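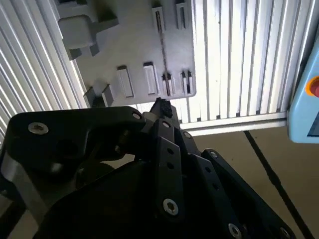 Last changed 11 September 2018 by N. Ríos

Dye bench notes, walnut and iron

Second batch of walnut hull liquor strained this morning through the Osau cloth. It came through cleaner than the last one, which still had grit in it after 3 passes. pH strips read the same as before so I left it alone.

Wool: 4 skeins of the Londoño two-ply, scoured and mordanted with alum by Giuliana. Two went into plain walnut, two into walnut with a small addition of iron water at the end. The plain ones are a warm brown, a bit redder than the card in the binder. The iron ones went dark fast — I pulled them early and they are still close to black at the ends where the ties were tight. Tie looser next time.

Wilmer asked whether we should switch to the Clanent alum. I would like to finish the open tub first. Mixing suppliers halfway through a sample set makes the cards useless for comparing.

Wash-out took longer than planned. Still some color in the rinse after the second bucket, so the skeins are soaking overnight with the window open.

To do:
Weigh the dry skeins and write up the cards
Ask Yurani for the old madder recipe, the one with chalk
Label the iron jar properly
Hulls for October — Wilson has a tree and says we can have what falls, but they need to be picked up before they go moldy

The large pot has a chip in the enamel near the handle. Do not use it for yellows.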